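This site uses cookies to remember your preferences and measure traffic. By continuing to browse you accept our use of cookies. Manage settings | Accept all

Flastton table-top ruling leaves hall users with nowhere to put the scones

Wednesday, August 16, 2023

The Flastton Memorial Hall will keep its long supper table, but residents may no longer put anything hot on it, anything wet on it, or anything heavier than a standard tea urn, after the town council adopted a new furniture care policy on Monday night.

As the hall's tea urn is both hot and wet, and is by definition as heavy as a standard tea urn, the meeting ran long.

The table was bought in March to replace the old trestles, which had served the hall for longer than anyone on the council has served Flastton, and which had lately begun to fold up during functions. The final straw was the Kirkegaard wedding, where the end section gave way beneath a pavlova. The bride's family were gracious about it. The pavlova was described in council correspondence as "a total loss".

The new one is maple, cost considerably more than the trestles, and came from Venov, a furniture maker two hours down the highway. It arrived with a care sheet. The care sheet is the cause of all that has followed.

According to the sheet, which was tabled on Monday and read aloud in full at the request of one councillor, owners should wipe up spills at once, keep the timber out of direct sun, use mats under hot dishes and re-oil the surface every few months. Most people in the chamber seemed to regard this as fair advice for a table. The council's insurer, Zultham, took a stricter view and wrote back in June to say that a hall which knew of the advice and did not enforce it might find a future claim "difficult to progress".

Council staff responded with a policy. The first draft was 30 pages.

"I've read shorter leases," said Piret Pētersons, who has booked the hall for the Flastton Country Bakers' monthly supper for longer than she cares to say. "There's a diagram for how to put down a plate. I have been putting down plates since I was four and I've had very few complaints."

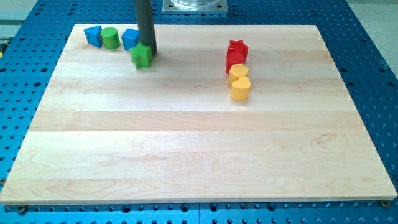 Under the version adopted on Monday, hirers must sign for the table at the start of each booking and again at the end. Cloths are compulsory, except where the cloth is damp, in which case a second cloth must go under the first. Hot dishes may be "held in the vicinity" of the table but not placed on it. Children may sit at it. They may not sit on it, a clause that drew some quiet laughter from the public seats, where several people could be seen looking at a particular councillor's grandson.

There is also a bond, which is where the mood turned. Hirers will now pay up to $30 extra per booking, refundable if the table is returned in the condition in which it was found. Several speakers wanted to know who would decide what condition that was, and whether they could be told before the supper and not after it.

Amber Garside, the council's facilities manager, told the meeting the bond was modest and that staff would use common sense.

"We are not trying to stop anyone from having a cup of tea," she said. "We're asking people to think about where the cup goes."

Asked where the cup should go, Ms Garside said there was a bench in the kitchen.

The bench in the kitchen has had its own problems, as regular users were quick to point out. It sits under the servery window, and the servery window has not closed properly since it was painted. In winter the bench is the coldest surface in the building, and a tray of sausage rolls left there will be fit only for the dog by the end of the vote of thanks. The indoor bowlers have taken to carrying theirs in from the car at half-time, wrapped in a beach towel.

A motion to buy a second, cheaper table, on which people could put things, was moved from the floor and briefly looked like passing. It failed when staff explained that the hall has storage for only one table of that length, the rest of the storeroom being taken up by the old trestles. Asked why the old trestles had been kept, given that they were unsafe, staff said they had been kept in case the new table was not suitable.

The bakers' supper goes ahead this month under the new rules. Ms Pētersons said she had worked out a system involving card tables from members' homes, which will be set up along the wall and will hold the food, the plates, the urn, the cups and the raffle. The supper table will stay in the middle of the room with a cloth on it and some flowers, provided the flowers are artificial. Real ones need water, and are covered under clause 4.

"It'll look lovely," she said. "People can walk round it."

Other groups have been less patient. The patchwork circle has moved its Thursday sessions to the bowls club, where the tables are laminate and have been burnt so often that one more mark is no great matter. The history society is staying put but has voted to bring biscuits only. The Tuesday card players have asked whether a heated game would count as a hot item, a question the council has taken on notice.

Venov, for its part, seems a little puzzled. A woman who answered the phone at the workshop said the table was built for people to eat at and that the care sheet goes out with all of their furniture, including the coat racks. She said marks could be sanded out in an afternoon and that most owners came to like them. She offered to put this in writing. Council staff said they would welcome the letter, but that it would have to go to Zultham, and that Zultham would probably want it to be added to the policy as an appendix.

Some at the meeting felt the matter had been blown out of proportion, given that the same agenda included the closure of the Mill Road footbridge and a 2 per cent rise in rates. Both were passed without debate. The footbridge item took less time than the reading of the care sheet, and the only question on the rates was whether any of the money would go toward coasters.

It will not, though coasters are allowed. They need to be cork or felt, with no printed side facing down, and hirers must bring their own. A suggestion that the council provide a set was referred back to staff, who said a quote would be sought for the next meeting.

That meeting would normally be held in the council chamber, but the chamber is having its carpet replaced and the agenda has been shifted to the Memorial Hall. Councillors will sit at the supper table. A note at the bottom of the minutes reminds them that laptops run warm, that water jugs are not permitted, and that the bond is payable in advance.

Residents wishing to comment on the policy can do so in writing at the council office until the end of the month. The hall is open for inspection on weekday mornings, and visitors are asked to leave their coffee outside.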